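Student Programs > Skemen Robotics Club > Open Calls

Call for Participants: Simulated Tabletop Manipulation Team

Posted November 3, 2019

The Skemen Robotics Club is filling 6 places on its tabletop manipulation team. The team builds cluttered counter scenes in simulation, writes and tunes grasping routines for a seven-joint arm, and records how those routines perform. Places run to the end of the school year. The work is unpaid and can be counted toward the project credit at Wallham College if the student's advisor signs the form beforehand.

Background

The project started in August as a small exercise in motion planning and now has 1141 logged grasp attempts. Most were made on single objects placed well apart. The current phase moves to mixed scenes: household items, tableware, food and the occasional animal model, placed close enough together that the arm has to choose an approach and not just a target. The physics settings that were acceptable for one box on a flat surface are not acceptable here, and part of the work is finding out which of them to change.

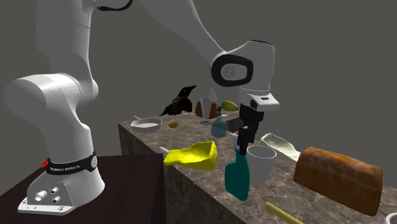
Scene files are written in a plain text format and checked into the club repository. A scene is accepted when it loads without interpenetrating meshes, all objects settle, and two members other than the author have run it. Object choice is up to the author. Meshes must carry a license that allows redistribution, and the license file goes in the same folder as the mesh.

What participants will do

Scene authors place and scale objects, assign mass and friction values, and fix collision meshes. Bottles and stemmed glassware take the most time, as the automatic convex hulls are usually too wide at the neck.

Control members work on approach poses, gripper closing force and release. Position control is in place. Force limits are only partly implemented.

Logging members maintain the scripts that record each attempt and sort failures by type (missed contact, slip, collision with a neighbor, planner timeout). The present scripts are slow and need to be rewritten.

Requirements

— Enrollment at Wallham College, any department
— Working knowledge of Python, including reading other people's code
— Basic linear algebra: rotation matrices, frames, transforms
— 6 hours a week, of which 2 are the group session in the Canpolat Building

Prior experience with a physics engine is useful but not required. The same goes for mesh editing. Applicants who have only worked with wheeled robots are welcome; the first 2 sessions cover arm kinematics. A laptop is not needed, and the lab machines may be used outside session hours by anyone who has finished the login training.

How to apply

Send one page to Saadet Gündoğdu, project lead, through the club mailbox. State which of the three roles you prefer, what you have built or programmed before, and which hours you can't attend. Attach a code sample of any length. Group work is fine if your own part is marked. Applicants will be given a short task: load a supplied scene, find why one object drifts, and write down the fix. Questions about project credit go to Ayten Şimşekoğlu in the program office.

Comments

mbarrow: Is the code sample supposed to be Python only? Mine is C++.

S. Gündoğdu: C++ is fine. Mention your Python experience in the page.

tk_7: Can second-year students in the Namley exchange apply or is it home students only

S. Gündoğdu: Yes, if you are enrolled here through the end of the school year.

Related

Namley Line-Following Meet: Results
Lab Machine Login Training, New Slots
Notes on Convex Decomposition for Thin Objects
Call for Judges, Canpolat Design Day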